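Cleaning low-pile carpet panels with a steam cleaner: which attachment and how much moisture?

Community Help > Floor Care > Steam and Extraction
Posted by Modupe Shehu, 31/10/2024

I am responsible for the upkeep of a shared office building with 942 square feet of low-pile carpet on the ground floor and several carpet-covered worktops in the sample room. We currently own a Fluren canister steam cleaner with the standard floor head, a carpet glider, and a small hand tool. The instructions supplied with the machine discuss hard floors in detail but devote only two sentences to carpet.

I would appreciate guidance on the following points. Is the carpet glider required on low-pile material, or may the floor head be used with a cloth alone? Is steam suitable for glued-down carpet, or will it weaken the adhesive? The supplier of the carpet, Pinanon, states that the material may be "damp cleaned," but does not define the term. Our previous contractor used an extraction machine and left the ground floor out of use until the following morning, a result we would prefer to avoid.

The worktops are a lesser concern. They are covered in a similar dark gray material and collect mostly lint.

Giang Ung
Member, Floor Care section

The terms used by carpet suppliers vary, and the written care sheet should take precedence over any general advice given on this page. With that understood, the following procedure is the one our facilities department has followed since September of last year.

Vacuum the area thoroughly in two directions before any moisture is applied. Fit a clean, dry microfiber cloth to the floor head and attach the carpet glider. The glider is recommended even on low pile. Without it the cloth drags, and on looped carpet it may catch and pull a loop. 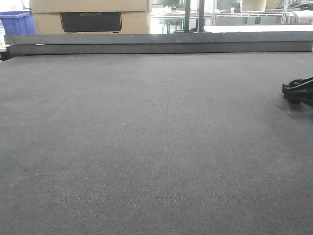 Dark gray low-pile carpet surface with a fine looped weave.

Set the steam to the lowest level and keep the head moving at a steady pace. Do not hold it in one position. Replace the cloth as soon as it is visibly soiled. We use 11 cloths for an area somewhat larger than yours, and they are laundered without fabric softener, which reduces the ability of the fibers to pick up dirt.

Steam should be regarded as a method of freshening the surface. It does not remove soil from the base of the pile, and an extraction machine will still be needed from time to time. A long drying period usually indicates that too much water was applied or that too few vacuum passes were made afterward. You may wish to raise this with the contractor.

With respect to adhesive, please request written confirmation from Pinanon. Some adhesives soften with heat. If no answer is received, I would advise against using steam on the glued areas.

Si-woo Ham
Member

We have the Bolger machine, not the Fluren, so the settings may differ. Carpet glider yes. Test in a corner first and wait a full day before judging the color.

For the worktops, a lint roller or a vacuum with the upholstery nozzle is sufficient. I would not use steam there at all.

Diệp Đinh
Section Moderator

The replies above are consistent with the guidance held in this section. Two additions are offered.

First, the hand tool should not be used on carpet without its cloth cover. The bare nozzle directs steam at a single point and may flatten or discolor the pile permanently.

Second, members frequently ask whether a carpet shampoo or fragrance may be added to the water tank. It may not, unless the manufacturer of the steam cleaner expressly permits it. Residue in the boiler is a common cause of blocked nozzles. Where stains require treatment, apply a suitable spot cleaner by hand, blot with a white cloth, and allow the area to dry before steaming.

Related threads on cloth care and descaling intervals may be found in the Floor Care index. This thread remains open for replies.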